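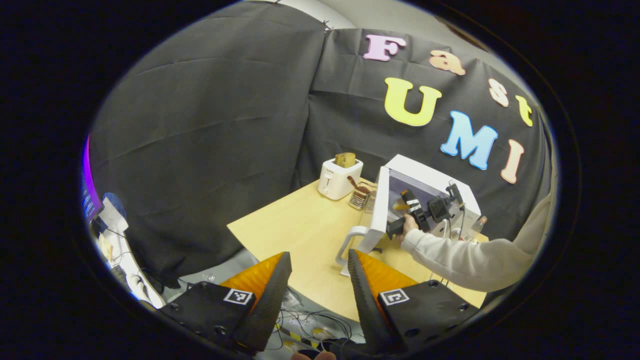
Protokoll der Redaktionssitzung der Bürgerzeitung Zulico vom 20. Mai 2025. Thema ist die Trennung von Nachricht und Kommentar in der Wahlberichterstattung, dazu die Beschwerden aus der Leserschaft seit März und die Vorbereitung des Gesprächsabends mit den Bewerbern für den Gemeinderat. 

Leitung: Gunvor Wikström
Protokoll: Oratile Moodley
Anwesend: 14 Mitglieder der Redaktion, damit beschlussfähig
Beginn: 19.00 Uhr

TOP 1 Protokoll der letzten Sitzung und Tagesordnung
Das Protokoll der letzten Sitzung wird mit einer Änderung genehmigt. Unter dem damaligen TOP 3 muss es „Anhörung“ heißen, nicht „Anfrage“. Die Tagesordnung wird um den Punkt „Anzeigen im Wahlkampf“ ergänzt (jetzt TOP 5).

TOP 2 Beschwerden aus der Leserschaft
Seit März sind 21 Zuschriften eingegangen, die sich auf die politische Berichterstattung beziehen. Acht davon betreffen denselben Artikel, den Bericht über die Ratssitzung zum Verkauf des Grundstücks am Hovland-Weg. Der Vorwurf lautet übereinstimmend, der Bericht gebe die Sicht der Verwaltung wieder und lasse die Gegner des Verkaufs nur mit einem Halbsatz vorkommen.

G. Wikström hat den Artikel noch einmal mit dem Sitzungsprotokoll der Gemeinde verglichen. Die Wortmeldungen der Verwaltung nehmen im Artikel vier Absätze ein, die der Gegner einen Satz. In der Sitzung selbst waren die Redezeiten ungefähr gleich verteilt. Außerdem steht im zweiten Absatz das Wort „endlich“, das niemand zitiert und das daher von uns stammt.

Der Verfasser weist darauf hin, dass die Verwaltung eine schriftliche Vorlage hatte und die Gegner frei gesprochen haben. Er hätte bei ihnen nachfragen müssen, dafür sei am Abend vor dem Andruck keine Zeit gewesen. In der Aussprache wird das als Erklärung akzeptiert, aber nicht als Grund, die Beschwerden abzuweisen.

Mehrere Teilnehmer berichten, dass Vorlagen der Gemeinde inzwischen fast fertig formulierte Absätze enthalten, die sich leicht übernehmen lassen. O. Moodley schlägt vor, solche Übernahmen künftig kenntlich zu machen („nach Angaben der Verwaltung“) und bei strittigen Punkten mindestens eine zweite Stimme einzuholen. Wenn diese nicht erreichbar ist, soll das im Artikel stehen.

Beschluss: Die nächste Ausgabe bringt auf Seite 2 eine Richtigstellung sowie eine Zusammenfassung der Gegenargumente in gleicher Länge wie die vier Absätze der Verwaltung. Die Einsender erhalten eine persönliche Antwort. (12 Ja, 1 Nein, 1 Enthaltung)

TOP 3 Kennzeichnung von Kommentaren
Kommentare erscheinen bisher kursiv, sonst aber im selben Layout wie Berichte. In der Online-Fassung geht die Kursivschrift auf dem Telefon teilweise verloren. Drei Vorschläge lagen vor:

a) Kommentare nur noch auf einer festen Seite,
b) Kommentare überall, aber mit dem Wort „Meinung“ über der Überschrift und Namen des Verfassers,
c) Verzicht auf Kommentare in den letzten Wochen vor der Wahl.

Vorschlag c) findet keine Unterstützung. Eine Zeitung, die sich vor der Wahl jede Meinung verbietet, drücke sie am Ende in den Überschriften aus, so ein Beitrag. Gegen a) spricht, dass die gedruckte Ausgabe nur acht Seiten hat und eine ganze Seite selten gefüllt würde.

Beschluss: Es gilt ab der nächsten Ausgabe Vorschlag b), gedruckt und online. Wer einen Kommentar zu einem Thema schreibt, schreibt in derselben Ausgabe nicht den Bericht dazu. Ausnahmen genehmigt die Redaktionsleitung. (einstimmig)

Die Überschriften der Berichte werden künftig von einer zweiten Person gegengelesen. Eine Liste wertender Wörter wird nicht angelegt, der Vorschlag wurde nach kurzer Aussprache zurückgezogen.

TOP 4 Gesprächsabend mit den Bewerbern
Der Abend findet im Okum-Saal statt, 100 Plätze sind zugesagt. Eingeladen werden alle Listen, die zur Wahl zugelassen sind, auch die beiden ohne bisherigen Sitz im Rat. Eine Beschränkung auf die im Rat vertretenen Listen wurde diskutiert und abgelehnt.

Jede Liste hat dieselbe Redezeit. Die Reihenfolge wird vor Publikum ausgelost. Fragen aus dem Saal werden auf Karten gesammelt und von zwei Personen sortiert, die nicht moderieren. Die Moderation übernimmt G. Wikström. Sie gibt für diese Zeit die Betreuung der Ratsberichte an O. Moodley ab.

Der Titelschriftzug wird hinter dem Podium auf Stoff angebracht. Zum Wortlaut gab es keine Einigung, Vorschläge bitte per E-Mail. Tonaufnahme durch den Verein Tristance, der sie ungekürzt ins Netz stellt. Zitate im Bericht werden anhand der Aufnahme geprüft.

TOP 5 Anzeigen im Wahlkampf
Zwei Listen haben nach Preisen für halbseitige Anzeigen gefragt. Es gilt für alle die normale Preisliste, ohne Rabatt. Auf einer Seite mit Wahlberichten stehen keine Wahlanzeigen. Über der Anzeige steht „Anzeige“, auch wenn der Auftraggeber erkennbar ist. Die Titelseite bleibt frei. (13 Ja, 1 Enthaltung)

TOP 6 Verschiedenes
Der Schlüssel für das Archiv fehlt weiterhin. Wer ihn zuletzt hatte, meldet sich bitte bei O. Moodley.
Leserbriefe zur Wahl werden bis zum üblichen Redaktionsschluss angenommen und nur mit Zustimmung gekürzt.

Offene Aufgaben
Richtigstellung Hovland-Weg: Verfasser, Gegenlesen G. Wikström
Antworten an die Einsender: O. Moodley
Layout „Meinung“ gedruckt und online: Layoutgruppe
Einladungen an die Listen: G. Wikström

Ende: 21.20 Uhr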